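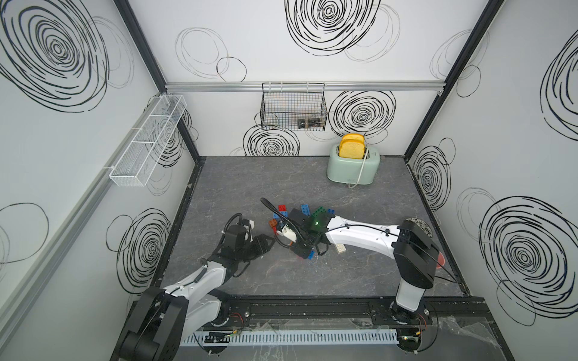
Toy building blocks on a marble-patterned floor.

Dikerell

A small command-line tool that sorts a list of spare parts into boxes and prints the labels. It started as a Tuesday evening fix for a parts list called Fodor, which had 138 entries and four spellings of "hinge."

Install
Unpack the folder and run setup. Needs Tultico 17 or later. Version 16 will install fine and then sulk.

Usage
dikerell sort parts.csv
dikerell print --boxes 20

The default is 20 boxes. Ask for more than 23 and the labels spill onto a second sheet, which your printer will feed in sideways.

Known issues
Parts with no name go in box 1. Box 1 fills up fast.
Import from Grukano works – export doesn't, and the error message blames you.
Undo goes back one step. Choose it well.

Changes
December: fixed the hinge problem. There are now two spellings.

License
MIT. Labels not included.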